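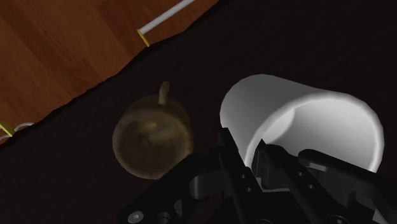 Day 11 of collecting simulated kitchen demos for Proltier. I was told the sim would make this the cheap part. I'd like to see that invoice again.

Target is 750 episodes of one job: pick up the white mug from the counter. That's it. Every kitchen is generated, every mug is a file, and I still spend my afternoons throwing episodes out.

My complaint is variety. The script shuffles the clutter and calls it a new example. Manouchehr Ansari says the model needs volume first and we can worry about the rest later. I've heard "later" on 2 projects now.

Deirdre Ó Briain wants every grasp labeled by type: rim, handle, inside the cup. Fine, I'm doing it. But if most of them come from the same operator with the same habits, the labels mostly describe the operator.

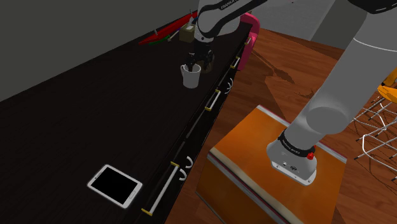
And "success" is a height check. Mug goes up, episode passes. Watched 16 passes back to back last night and I'd have kept maybe half. One had the mug swinging off a single finger.

Asked if we could hold back a few kitchens for testing that no one trains on. Was told it's on the list. Would love to see the list.

Anyway, back to mugs.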